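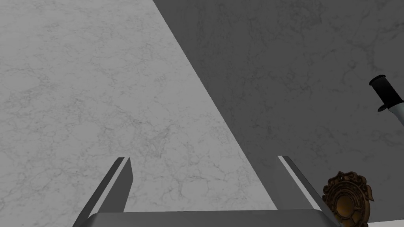

首页 > 机器人与自动化 > 仿真软件 > 试用交流

Skilska 桌面场景包，用了一阵子，大家觉得值不值？

楼主：面条不加葱
上个月咬牙订了 Skilska 的桌面抓取场景包，团队档，4 个席位。我们组做餐具整理，夹爪是自己的模型，导进去没怎么折腾，当天下午就跑起来了。

先说喜欢的。材质是真下了功夫，大理石台面的纹路很细，亮处和阴影里都看得清，斜着一道明暗分界直接横在桌上，我第一眼看到还挺激动的！以前用 Sutero 的免费包，桌面就是一块灰板，训出来的东西一上真机就懵。

不喜欢的是价格，还有物体库。刀有，带花边的古铜色小摆件也有，可我要的是碗和筷子啊……翻了半天，餐具类少得可怜。有没有续费过的朋友说说，后面更新勤快吗？

2楼：半夜拧螺丝
续过一次。更新算勤快，六月那次加了将近 300 个物体，不过大头是工具和装饰品，厨房类照样没几个。你要碗筷的话别等了，自己建吧，导入流程比 Sutero 顺。

3楼：Katayama_A
我是 Akihiko Katayama，在做集成，中文不太好请见谅。我的意见和楼主不同。漂亮的材质对训练帮助有限，我更在意接触和摩擦。薄的刀平放在桌面上，夹爪要从侧面进去，这个时候物理引擎差一点，结果就差很多。Skilska 的默认摩擦参数我觉得偏高，东西太好抓了。

4楼：面条不加葱（楼主）
回3楼：中文很好了哈哈。摩擦这个我还真没改过，一直用的默认值。你一般调到多少？我们的指面是平板型的，没贴胶皮，张开以后口子挺大，抓小摆件没什么感觉，抓刀柄老是打滑，我还以为是自己控制写得烂。

5楼：Katayama_A
没有通用的数字。建议先在真机上测一次，再回来对。默认值打滑的话，也请看一下指面的碰撞体，自动生成的经常和外观不一样。

6楼：豆腐脑咸党
不同意3楼前半段。我们做视觉的，光影就是命。同一个物体，放亮处认得出，挪到阴影里就丢，尤其深色手柄配暗背景。有这种半明半暗的桌面，我省了多少补拍的功夫！单为这个我也愿意掏钱。

7楼：半夜拧螺丝
6楼你那是公司掏钱吧 :)

8楼：豆腐脑咸党
……被你发现了。

9楼：老周不修电脑
泼点冷水。我比过 Brøndum 的同类包，随机光照一样有，还按场景单买，不用整包订阅。缺点是文档写得像谜语，装环境花了我 3 天。Skilska 胜在省心，可小团队真用得上那么多场景吗？我看楼主也就用个桌面。

10楼：面条不加葱（楼主）
9楼说到痛处了，目前确实只用桌面。Brøndum 单买能导自己的夹爪吗？

11楼：老周不修电脑
能，就是关节限位得手写，图形界面里改不了。你要是嫌烦就别换。

12楼：estibaliz_p
借同事帮我翻译。我是 Estíbaliz Peñalver，用 Skilska 教课。可以先问他们要试用延期，我写信去问，给延了。另外随机种子请固定下来，我有一次批量出了 100 个场景，忘了记种子，学生的结果全对不上，重做了一遍。

13楼：面条不加葱（楼主）
谢谢各位！先去看碰撞体，再把摩擦往下调调。碗我今晚开始自己建，建好传上来，谁有筷子的模型也分我一份呗。

14楼：半夜拧螺丝
筷子我有，私信你。两头粗细不一样的那种，别嫌面数高。

分类：仿真软件 / 付费场景包 / 使用心得

相关帖子
Sutero 免费包导入自定义夹爪，关节方向反了怎么办
Barance 平行夹爪开箱，指面可换
Brøndum 文档民间翻译，求校对
薄片类物体抓取，大家都用什么策略
合成数据里的阴影到底要多硬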